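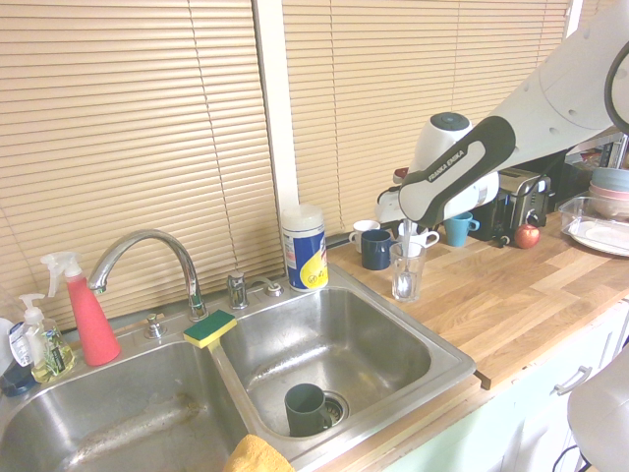 Salma Younis wanted to know, before she booked, whether you need to be any good at cooking to come to Traria. No. Most people who ring us ask the same. Come anyway.

About Traria

Small cookery school, one long kitchen, Mekitz. Notburga Widmer and Ferdinand Ortner started it in June with a borrowed oven and a bread course that sold out — then a second one that didn't. Still here. Bread, dumplings, soups, pickles, a bit of pastry when Notburga is in the mood.

Classes are 10 people at most. Everyone cooks, everyone eats, recipes go home with you on paper. Aprons provided, bring a tub for leftovers. Knife skills is three evenings and you do need to come to all of them, sorry, we can't split it.

Our recipe folder is up to 453 now, not all of them typed up. Liesl Danzer is working thruogh the soups. If your waiting for the plum dumplings one, it's next.

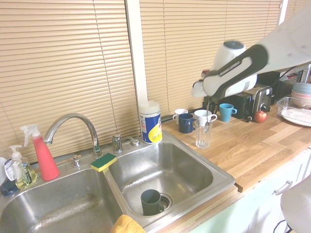
Booking and gift vouchers

Phone or email, or drop in when there's a class on. Obinna Tamuno does the vouchers — they last a year. Tell us about allergies when you book please, not on the night. Autumn dates went up September 2, 2019, the Christmas baking ones to follow once Ferdinand has settled on the biscuits.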